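Care and Setup of the Hand-Held Gripper
Workshop Tips, Fandier Technical Services
Revised 2023-04-19

The following guidance applies to the two-finger gripper issued from the Stuner bench. Users are asked to read it through before their first session. Questions may be directed to Villads Lykkegaard, who is responsible for the tool.

Before use
Place the gripper on a clean, level surface and open it fully. Both fingers should travel freely and return without sticking. If one finger lags behind the other, do not force it. Wipe the joints with a dry cloth and try again.

Finger pads
The textured pads do most of the work and collect most of the dirt. Brush them with a soft nylon brush after each session. Do not use solvent, which softens the adhesive. A pad that has gone smooth or has begun to lift at a corner should be replaced, and pads are always replaced in pairs. Pad sets are kept in drawer 34.

Fasteners
Check the finger screws by hand before every session and with the small driver once a month. Tighten each a little at a time, alternating between left and right. Threadlocker is not to be used on the fingers, as they are removed for cleaning.

Handling sheets and panels
Thin, flat material shows a poor setup sooner than anything else.
1. Support the sheet so that one edge is free.
2. Open the fingers wide and approach with the pads facing each other across the gap.
3. Keep the wrist steady and bring the fingers toward the edge slowly. Stop if the sheet begins to bow. 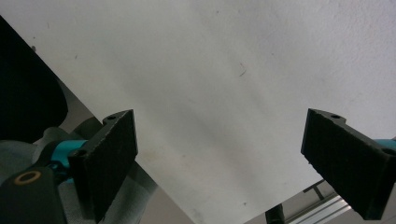 4. Close with light pressure. If the sheet slips, clean the pads before gripping harder.

Cleaning the moving parts
Remove dust from the linkage with a dry brush. One drop of light machine oil per joint is enough, and any excess should be wiped away at once. Oil must be kept off the pads.

Storage and records
Store the gripper with the fingers slightly open, in the Hidayat case on shelf 2. Enter any repair in the log under form 311. The yearly inspection takes place in November and is carried out by Dagný Bech. Grippers awaiting inspection should be tagged and left at the bench.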